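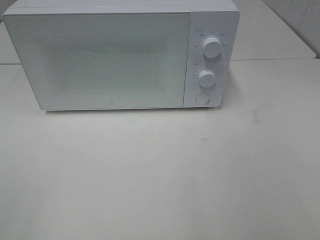 Figure 1. Countertop microwave used at the reheating station: two rotary dials, with a round push button below them.

4. The reheating station and the people who ran it

4.1 Setting

The study was done in the staff kitchen at Westent, which sends warmed meals to three wards. Before the arm was installed, two kitchen workers shared the reheating job. One loaded and unloaded the ovens and the other read the order slips and kept the carts moving. They traded places when they felt like it. The task list we drew up with them in February had five steps: press the door button, place the item on the turntable, close the door, set the power, set the timer.

The robot cell was supplied by Brurkier and runs the Pudus task planner. Development was done on a bench with toy food, and the kitchen kept its own ovens in service during that period. Dial ovens were chosen over keypad models at the workers' request. They wanted to be able to take over by hand without learning a new panel.

4.2 What changed in the work

After the move to the kitchen, the loading job went to the arm for 60 shifts. We logged roughly 3000 reheating cycles, and in 600 of them a worker stepped in at least once. Most of these were short. The worker turned the timer a little further, or pushed the door shut when the latch had not caught. Neither task appeared in the job description, and the shift sheet had no line for them.

Workers said their hands and wrists were less tired. They also said they talked to each other less, as one of them was now usually at the carts and the other was standing by the cell. Trading places stopped almost completely in the second week. The person who had learned to restart the planner was asked to stay near it, and the supervisor, Didier Joly, began writing that name on the schedule in advance. Joly later had both workers trained in the restart, and some of the trading came back.
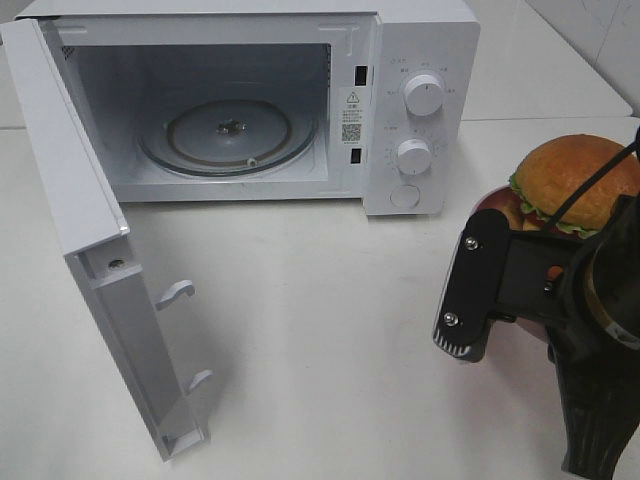
Who is responsible for a meal that comes out cold?
The worker on shift is, under the kitchen's present rules, even when the arm set the timer. Both workers thought this should be written down more clearly, and Ung, the site's safety contractor, has drafted new wording.

Filed under: Robots at Work, Food Service, Field Studies

Comments (3)

mkitch: We had the same thing with the restart. Whoever knows it gets stuck there.

rlo: Were the 600 step-ins spread evenly, or mostly early on?

tray_line: Did anyone get paid more for minding the cell?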